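The Geometry Set, Revisited

By Frauke Thiele

My daughter came home in May with a list of supplies for next year's math class, and halfway down it, between the graph paper and the glue sticks, was the word "protractor." I hadn't thought about protractors in ages. I went straight to the kitchen drawer (you know the drawer) and came up with a cracked one, two dead pens and a key to a house we no longer own. So began a happy few weeks of reading, shopping and pestering people about plastic rulers.

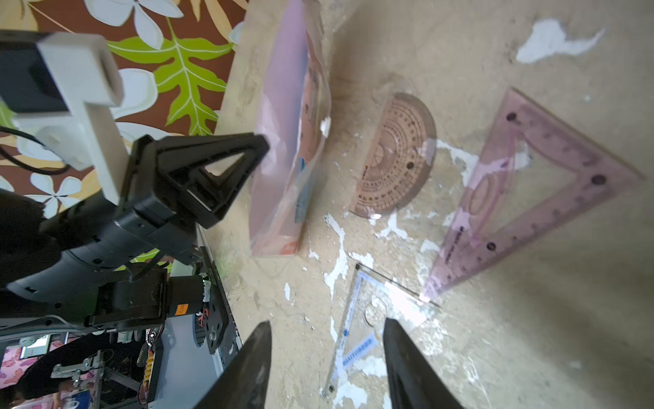
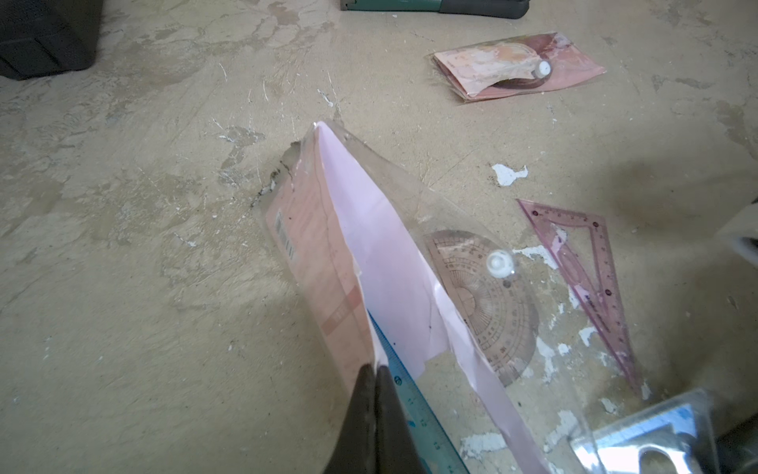
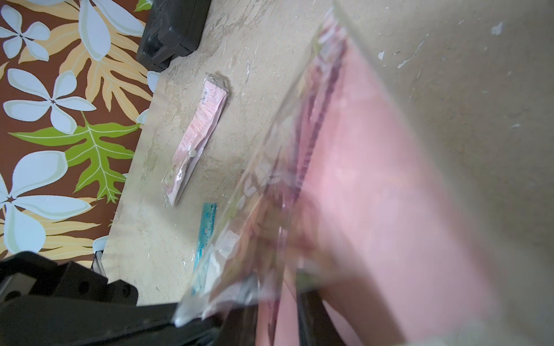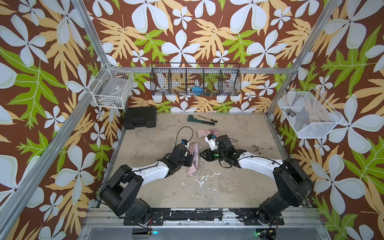

Keith Cheetham ran the stationery counter at Rathjen, in Pretcombe, for 9 years, and he still lights up when you ask him about set squares. August was the big month, he told me, and the best day he ever had was 156 geometry sets sold before closing, most of them to parents who had left it to the last possible evening. "They'd come in looking hunted," he said, "and they'd always ask for the pink ones."

I understand the pull of the pink ones! There is something about see-through colored plastic that makes long division feel survivable. Keith is fond of it too, although he would like you to hold a set square up to the light before you pay for it, and look along the edge for nicks. A nick will catch your pencil every single time. He also likes a protractor with numbers running both ways, so that a child who starts from the wrong side can still get home.

Then there's the wrapping, a subject on which I could go on all afternoon. The sets I bought came in thin, crackly sleeves that never close again once they've been opened, and by the second week the pieces are loose in the bottom of the backpack with the raisins. I've moved ours into a flat zippered pouch from Imado, which cost me 3 dollars, and so far we have lost only the eraser.

My own first set lived in a tin that had belonged to my aunt, who drew plans for the boatyard at Ostell and sharpened her pencils with a kitchen knife. I still have her notebook, all 192 pages of it, full of angles. My daughter has asked if she may take it to school. I'm thinking about it.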